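Open day at the Sundudum toy and play fair: was it worth the drive?

I went to the Trinham open day on 28/09/2022 with low expectations and a parking voucher, and came home with mixed feelings and no voucher. The organisers at Salcedo had promised 20 stands on "play, order and early learning". I've sat through enough of these to know that the order part usually means somebody is selling tubs.

The tubs were in the second hall, past the coffee cart. Stestine had the corner stand, and its theme was sorting by colour: building bricks on a dark green mat, white plastic bins along the back, one each for blue, yellow and pink. The walls were done up as a cartoon sky. I'll give them the walls. Most stands had gone with beige and a pull-up banner, and the clouds were the one piece of decoration in the building that looked as if a person had enjoyed painting it.

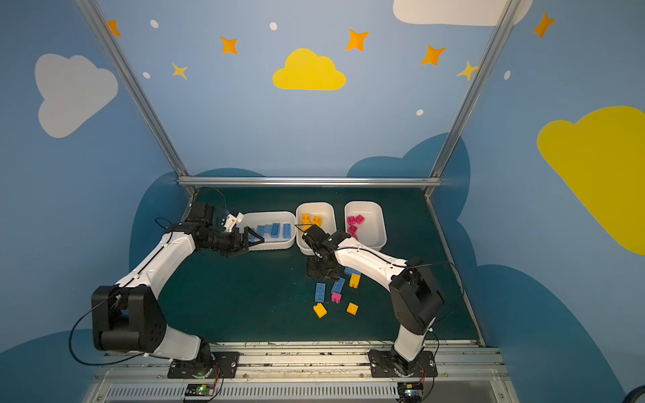
My trouble was with the claims. The leaflet says colour sorting "builds the foundations of mathematical thought", and there's a paragraph on calm households that I read twice in the queue for a sausage roll. Severino Barrios, who was looking after the stand, was pleasant and didn't oversell it as badly as the leaflet did. I asked him what a child does once the bricks are all in the right bins. He said you tip them out again. Fair enough, that's what mine did for years with the pegs, and the peg basket was free.

I also asked why three colours. Any family I know with building bricks has them in a dozen shades, plus wheels, half a dinosaur and something sticky. Where does the orange go? He said the range would be expanded in October. I've written that down and will believe it when I see it.

To be fair to the bins themselves, they're plain and open at the top, and you can tell at a glance what belongs in each. I'd take that over the lidded stacking sort we were shown at the next stand, where the demonstrator needed 2 goes to get the lid off. Plain white is a sensible choice too, as the bricks do the labelling. I just don't need a philosophy to go with it.

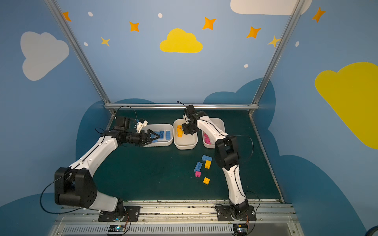

Sorting by colour at the Stestine stand, with a few bricks still out on the mat.

Tae-yang Seol gave the midday talk on tidying with under-fives and was the best thing on the program. Her advice was to own less and stop expecting neatness before dinner. She had nothing for sale, which may explain the empty seats.

Salcedo's sign at the exit put attendance at 1,827, against a target of 2,000. It didn't feel like that many from where I stood, though the toilets might disagree. Entry was free, parking wasn't, and the sausage roll was lukewarm in the middle. If they run it again I'd go for the talk and give the second hall half an hour.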